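道路脇の案内標識と見通しについて、車で走りながら取ったメモを連投します。専門は屋外サインの設計と施工管理。観光の話はほぼ出てきません。

区間は Purnau の集落の出口から Rarkuris の手前まで。片側一車線ずつの舗装路で、歩道は集落の中だけ。路肩は狭いところで靴一足分。

走行は3月に一度、今回が二度目。前回は生垣が刈り込み前で、比較としてはむしろ都合がよかった。

まず用語。以下「公共案内」は自治体や道路管理者が立てる地名・施設の標識、「事業所案内」は会社が自分の敷地へ誘導するために立てる板のこと。現地の法令上の分類とは一致しないはずなので、そのつもりで読んでください。

公共案内は書体も板の比率も揃っている。問題になるのはほとんど事業所案内の側。板の寸法、支柱の径、取付高さが事業者ごとに違い、同じ角に並ぶと視線が上下に振られる。

運転者が標識を読める時間は、文字高と接近速度でほぼ決まる。文字を大きくすれば早くから読めるが、板も大きくなり、脇道から出る車の視界を削る。交差点の角ではこの二つが必ずぶつかる。

したがって角に立てる板の下端は、運転者の目より十分高いか、十分低いかのどちらかにする。中途半端な高さが一番悪い。Tikkanen の倉庫の角がまさにその例で、板の下端が乗用車の運転席の目の高さに来ていた。脇道から右を見ると板しか見えない。

Tikkanen の件は前回、管理者に連絡した。今回見たら板が2枚から1枚に統合され、支柱も後ろへ下がっていた。連絡が効いたのか、もともと予定があったのかは知らない。

支柱の話。一本柱に横長の板を付けると、風で板がねじれる方向に力がかかる。幅のある板は二本柱が基本。一本で済ませるなら柱を太くするか、板を縦長にする。

細い二本柱の利点は視線が抜けること。欠点は草刈りの手間で、柱の根元に刈り残しが出る。根元を舗装の際に寄せれば草は減るが、今度は除雪で当てられる。どちらを取るかは維持の担当者に聞くのが早い。

矢印について。板そのものを矢羽根形に切るやり方と、四角い板に矢印の輪郭を描くやり方がある。前者は遠くからでも形で方向がわかる。後者は板の加工が安く、事業所が変わっても面材の貼り替えで済む。

ただし四角い板に輪郭線だけの矢印だと、線が細い場合に遠方で消える。板は見えるのに左右がわからない状態がしばらく続く。線を太くするか、矢印の内側を塗れば解決する。

色は白地に暗色文字が無難。企業色を地に使いたいという要望は多いが、背景が植栽だと緑系は埋もれる。白地が効くのは、後ろに刈り込んだ生垣のような暗めで均質な面があるとき。空が背景になる高さだと白は弱い。

ここからは角の実例。左手から脇道が出て、右手には建物の前に広い舗装面が開いている場所。出入りの方向が多いので、案内も方向ごとに必要になる。

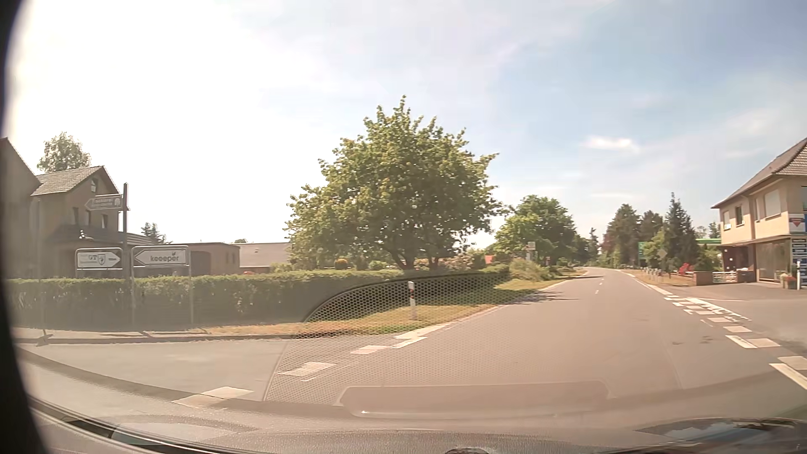 方向の違う板を同じ角に置くなら、右向きと左向きを上下か左右にはっきり分ける。混ざると、運転者は社名より先に矢印を全部照合することになる。この角では「GT」の板が右向きで支柱の左下、「keeeper」の板が左向きで支柱の右側。矢印の向きと板の左右が逆になっている。

個人的には、左向きの板を左、右向きの板を右に置きたい。ただ、既設の柱がある場所へ後から足していくと、こういう配置になりやすい。設置の順番までは外から見てもわからない。

社名の綴りは e が三つ続く。誤植ではなく、現地の板のとおり。小文字で同じ字が続く語は、字間を少し開けないと遠目に数がつぶれる。社名の板では割と起きる問題。

暗い色の高い柱に付いた矢羽根形の板は左向き。高い位置の板は車の陰に隠れにくい反面、逆光に弱い。太陽がこの高さで左上にあると、運転者は左側の上方をあまり見たがらない。

逆光対策として反射材の等級を上げる提案をよく見るが、反射材は夜間に前照灯の光を返すためのもので、昼の逆光にはほとんど関係しない。昼に効くのは板面の向き、背景との明度差、文字の太さ。

もう一点、背後の建物。勾配屋根と陸屋根が混在していると、板の輪郭と軒の線が重なる位置が出てくる。接近方向から見て重なるなら、板の高さを少し変えるだけで分離できる。図面ではわからないので現地で見るしかない。

生垣は高さが揃っていると背景として優秀。ただし管理が止まると、低い板から順に隠れる。設計図に生垣の高さを書き込む人は少ないが、書いておいたほうがいい。自分は「維持高さ」という欄を作っている。

使っている書式は Trundness という名前で社内に置いてある点検表。項目は板の下端高さ、側方余裕、背景、植栽の維持高さ、矢印の向き。写真の欄は10枚まで。それ以上撮ると誰も整理しない。

ちなみに点検表の通し番号は今回の分で1,687になった。番号に意味はなく、欠番も多い。

路肩の話に戻すと、芝の枯れた部分は標識の設置位置を考えるときに見ておく。車輪が乗っている跡なのか、ただの乾燥なのかで扱いが違う。前者なら柱を近づけてはいけない。見分けるには土の締まり方を確かめる。

縁石がある区間は車輪が乗り上げにくいので、柱を歩道の奥側に寄せておけば足りることが多い。縁石が切れて草地だけになる区間では、側方余裕を余分に取る。

次は Rarkuris 側の環状交差点の手前。予告標識と事業所案内の間隔が短すぎる件を書く予定です。寸法の整理がまだなので、続きは図と一緒に出します。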